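Furgate Winter Lets: Your Questions Answered

Thank you for thinking of spending part of the winter with us. Dalva Meireles looks after the bookings and has gathered up the things guests ask her most often, so do have a read before you ring (though she is always very happy to chat if you do).

When can I arrive, and when do I need to leave?

You are welcome any time after three in the afternoon, and we ask that you are out by ten on your last morning. If your train gets in early, let us know the day before and we will gladly keep your bags in the office on Moltgate, where there is usually a pot of tea on the go.

How much is the deposit?

It is £200 for every cottage, whatever the size, and it goes back to the card you paid with within 5 working days of your leaving. A chipped mug won't cost you anything. We do charge £55 if a set of keys goes missing, as the locks on the older doors have to be changed by a locksmith who comes over from Trarer.

Is heating included in the price?

Yes, all of it, from September right through to Easter. The radiators come on by themselves morning and evening, and there is a button in the hall that gives you an extra hour whenever you fancy it. Slanina Cottage has a stove as well, and the first basket of logs is on us!
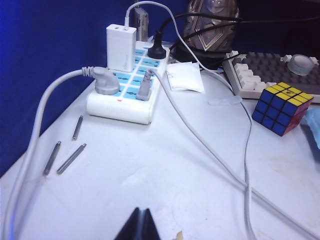 What should I bring with me?

Bedding, towels and tea towels are all provided, so you can pack lightly — slippers are a good idea though, as the kitchen floors are stone and they do get chilly. Older houses never seem to have enough sockets for a family's worth of phones and tablets, so if you have a power strip like this one, with a USB charger block at one end and a little red light to show it is on, pop it in your case. Please keep kettles and hairdryers to the wall sockets. Walking boots, a torch and a good book will see to the rest.

Can I bring my dog?

Please do. We take one dog in each cottage at no extra charge, and two if you ask us first. We only ask that they stay off the beds and are rubbed down after a muddy walk; there are old towels in the porch cupboard for exactly that.

How do I get there without a car?

The 431 bus runs from the station and stops at the bottom of the lane. It doesn't run on Sundays, but Saulius Grīnberga drives the village taxi and will meet your train if you book him a day ahead. His number is in your confirmation letter, along with directions to the key safe.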